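About Florkel

Florkel runs the crematorium at Sleiman and the memorial grounds at Horkutik. We have held our operating license since September 2009 and carry out cremations for 111 funeral homes in the region.

Operations

The Sleiman site has 3 cremators, all fitted with mercury abatement. In the last reporting year we carried out 1,184 cremations. Each case keeps one identity number from intake to release of the ashes, and the number is checked at every transfer. Metals left after cremation are recycled with written consent from the family.

The Horkutik grounds hold 391 ash plots and a scattering lawn. Plot records are kept in Flosala, our register, and copies of an entry are issued on request.

Families and funeral directors may arrange a meeting to go over forms, fees and the choice of urn or plot.

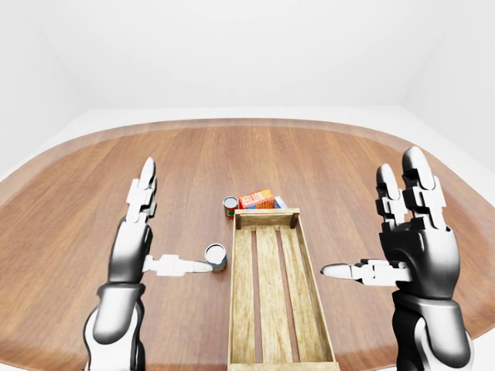 One funeral director told us that the release forms used to take two visits and now take one, but that the fee schedule should list weekend charges separately. The schedule was revised on 24 August 2023 and now does so.

Site inspection reports may be read at the Sleiman office during business hours.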